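Kitchen Table Kit for Small Robot Arms - Fokach Club Supplies

Home > Club kits > Table tasks

I put this kit together after three seasons of helping with the Tuesday robotics club in Gistunby, and I still use the very same set with my own group, so if it looks like a kit that was designed by somebody who has to pack it away afterward, well, it was!

The idea is simple. Your students get a small arm, a mat, and a pile of play food and kitchen things, and they teach the arm to set a table, put dinner on a plate, or clear it all away again. We tried blocks and cups for a whole semester first and the kids were bored by week two. Give them a milk carton and a fish and suddenly they're arguing over where the fork goes.

It's also a nice step up in difficulty. A cube is easy to grab from pretty much any side. A knife lying flat on a mat is a different story - you have to come in square to the handle, and you have to know where the handle is in the first place.

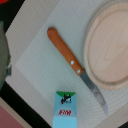 My group spends the first two sessions on nothing but pointing. No grabbing at all. They move the arm over an item, check the wrist view, write down the position, and move on to the next one. I know it sounds dull, but the teams that skip it are the ones who come and ask me for help in April.

After that we go to the short tasks. Each one is on its own card, and the cards go from "move one thing" up to "lay a full place for one person." There are 15 cards in the box, and you don't need to do them in order. My own favorite is the fish card. It's a slim piece and it sits low, so students have to think about height as well as left and right, and somebody always brings the fingers down too far (go slow on this one, please).

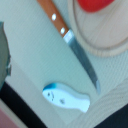
Wrist view with the knife, the round board and the fish.

Setting up

You want a dark table if you can get one. Ours is black, and the pale mats stand out on it really well, which helps if your students are doing any kind of color detection. Lay the mat at an angle if you like. I do it on purpose once the group gets comfortable, so they can't just memorize straight lines.

Leave plenty of slack in your cables and run them where the arm won't drag them over the food. And add some clutter! A plate with only one thing on it is fine for the first week, but put a tomato on it, a couple of breadsticks near it and a box of something off to the side, and now the program has to choose.
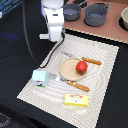 The cooking pots are an add-on, by the way, and I'd wait with them. They take up a lot of room and the younger students want to drop everything into them from a great height. We bring them out for the last month, when teams write their own task for the Cisorham meet. Last season one team did a whole soup routine and ran over time, but the judges let them finish.

What arm do I need?

Any small desktop arm with a two-finger gripper should work. If yours lifts 400 grams you have lots to spare. We run ours with the Fujimoto wrist mount, and the cards assume you have a camera up there, but you can get through most of them with one on a stand.

Do your students need to know how to code? Not for the early cards. Mine start by moving the arm by hand and recording positions, and the ones who like code drift over to it soon enough.
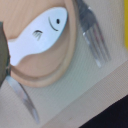 Ordering and spares

Kit number is 1513. Spare play food is sold by the piece, so if a breadstick goes home in a backpack you don't have to buy the whole set again. Clubs ordering more than one kit can write to me through the contact form and I'll put them in the same box to save you shipping. I answer in the evenings, usually after the club has packed up.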